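Learning to make my grandmother's quilt (the second attempt)

I finished the top! The whole top! Every last strip is sewn to its neighbor, the seams are pressed, and it's hanging over the stair rail as I type so that I can get up every few minutes and look at it.

For anyone who missed the spring posts, I've been trying to make a version of the quilt my grandmother kept on the daybed in her sewing room. The original went to my cousin, fair and square, and she let me borrow it for a month so I could trace the layout and figure out the block. It's a strippy quilt, which means long columns of patchwork with plain columns running between them, and I had never even heard the word before last winter. I thought quilts came in squares. I had so much to learn and I loved nearly all of it.

My first attempt went wrong in the cutting. I was using an old plastic ruler from the junk drawer and I'd been lining up the edge of the plastic with the fabric when I should have been lining up the printed line, so every strip came out a hair too wide. A hair doesn't sound like much. Over a column of patchwork it adds up until one end of the quilt is waving at you like a lasagna noodle. I sewed three columns before I held them up side by side and saw it. They are now a very long table runner, and my sister says she likes it.

So this time I bought a proper ruler and a new blade, and I took the beginner class at Nurketti, the fabric store over by the post office. I can't say enough good things about that class. Bouchra Benkirane teaches it, and the first thing she had us do was sew straight lines on notebook paper with no thread in the machine. For an hour! I was itching to get to fabric, but by the end of that hour my quarter inch seam was a real quarter inch, and it has stayed that way. She also got me to slow down. I'd been driving my machine like I was late for something.

The other big thing I picked up from her was pressing. I always pushed the iron around the way you would on a shirt, and that stretches everything. Now I set it down, wait, lift it, and set it down again. My seams lie so flat you could slide them under a door.

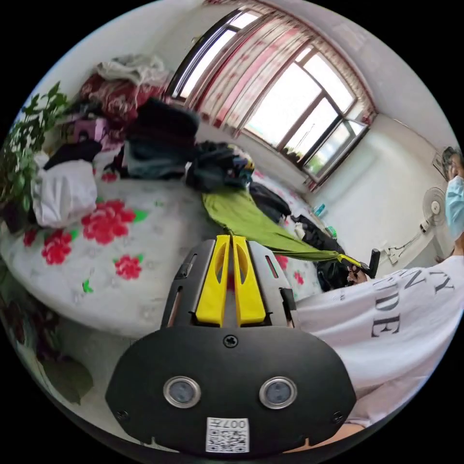
Fabric was the most fun, of course. My grandmother used whatever she had, so the original is full of shirt cotton and feed sack prints and one odd strip of what I'm sure used to be a kitchen curtain. I wanted mine to have that same mixed up feeling without being a copy. I spent most of June going through thrift store bins and my own closet, and I ended up with two of my dad's old work shirts, a tablecloth with a scorch mark I could cut around, and a pillowcase in a green so good that I built everything else to go with it. I want that green on my walls. I want a car in that green.

For the plain columns I went back and forth for ages. I pinned up a cream, then a soft gray, then a brown that looked like gravy, and in the end I picked a faded blue called Tondlow that I found in the remnant basket. There was just enough of it. I laid out the pieces on the living room floor, walked around them in my socks, and had enough left over for a strip about as wide as my thumb. That strip is living in my button jar now as a good luck charm.

Sewing the columns together went much faster than I expected. I did the short seams in the mornings before work, usually from six thirty or so until the coffee ran out, and saved the long ones for evenings when I could put a record on and not stop. I've been playing a lot of Falcão, mostly the second album, the one with all the hand percussion. If you've never sewn to hand percussion, please try it. The long seams went by in no time, though I did have to rip one out after I got carried away in the chorus and sewed a column on upside down. The shirt stripes gave it away.

A few things I want to write down before I forget, mostly for my own use next time:

Cut the long plain strips first and put them somewhere safe. I came very close to chopping one up for patches.

Mark the middle of every column with a pin, match the middles, and then work out to the ends. I used to start at one end and hope.

Change the needle. I kept mine going through both attempts and the machine sounded completely different after I put in a fresh one, kind of a purr where there used to be a thunk.

Write the column numbers on painter's tape and leave it on until the very last seam.

Next up is the batting and then the part I'm a little scared of, the quilting itself. My grandmother did hers by hand in fans, big loose curves from one corner to the other, and when you look closely you can see where she got tired and the stitches got longer. I love those long stitches. I'd like to do mine by hand too. I've been practicing on a scrap sandwich with some thread by Skindden that a reader recommended (thank you, Pat's mom, you were right, it hardly tangles at all). My stitches are huge and they wander, but they're getting closer together, and my thimble finger has finally stopped complaining.

I'm hoping to have it basted before the weather turns. I need more floor than I've got, so I may ask my sister if I can move her couch for an afternoon, and I'll bring soup as a bribe. She has the dog to think about too, and he believes that anything on the floor is his bed. He has already slept on the table runner.

My cousin wants to see both quilts together once mine is done, the old one and the new one on the same clothesline. I keep picturing it. I think I'll bind mine in the leftover shirt stripe, cut on the bias so the lines run slanted like candy canes, but I've also got my eye on a dark red at Nurketti, so if you have an opinion, tell me in the comments before I go back and buy both.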